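The Jacket That Won't Be Folded
7 Jan 2021

Every method of folding clothes works until it meets a leather jacket. T-shirts give in at once. Jeans put up a token fight and then lie down. The leather jacket, bought in a moment of confidence and worn mostly to places where it was too warm, treats the whole business the way a cat treats a carrier.

I own one. I also own a bed, and in my apartment the bed is where laundry gets sorted out, there being no other flat surface larger than a cutting board. The plan for the first week of the year was to empty the closet, fold what could be folded, and be finished in 45 minutes. I had this figure from the leaflet that came with my Waltach storage boxes, whose author has clearly never lived with anyone's sweaters, least of all mine.

The green one went well, I'll say that. Sleeves in, bottom up, over once more, and it was a neat thick block. I felt like a person who keeps spare light bulbs. Then I picked up the jacket.

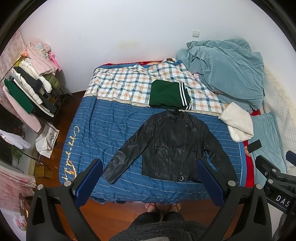 Leather has opinions about creases. Fold it along a line and leave it in a box until April, and by the time you want it again the line may have moved in for good. The usual advice is a wide padded hanger, and I would follow it gladly if my closet rod were not already bowing under coats. So the jacket goes face up on the bed first, collar toward the wall and sleeves out at a slant, like someone who has just heard the rent. Empty the pockets at this stage. Mine has two zippered ones on the front, and between them they gave up a dry cleaning ticket and 54 cents. Then fasten the front, or don't. I have read firm instructions in both directions, and my own zipper has a preference that changes with the weather.

What you are meant to do next is lay the sleeves across the body with something soft between the layers – an old pillowcase, tissue paper, a T-shirt from a fun run you regret – and bring the bottom half up in one loose fold, around a rolled towel. The towel keeps the bend from turning into a crease. It also turns your jacket into something the size of a Thanksgiving turkey, which the leaflet doesn't mention either.

There are products, naturally. Jikico sells a folding board with hinged wings that flips a shirt shut like a book, and it's a very good board for shirts. With leather, the wings rise halfway and stop to think. Garrido makes a breathable garment bag in a shade called Fog, and the bag is lovely, and it has to hang up, and we are back to the rod.

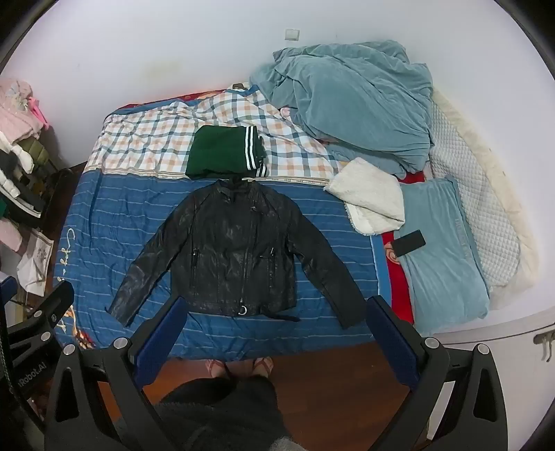
The other trouble with working on a bed is the bed. You cannot fold on a heap of blankets, so the blankets get pushed to one side, where they become a heap of their own and start sliding back. Anything you put down for a second joins them. I have lost socks this way, a phone more than once, and on one occasion the leaflet.

My mother had a system for this. In the house in Gritcombe she cleared the dining table, put down a bedsheet and folded standing up, with the radio on, and no one was allowed to eat until it was done. Her coats hung in the hall all year. I asked her once where she stored the leather ones and she said she had never been foolish enough to buy any.

The green sweater is now in its Waltach box with the lid on. The jacket is over the back of a chair, which is a kind of hanger if you're not strict about it. I need the bed tonight.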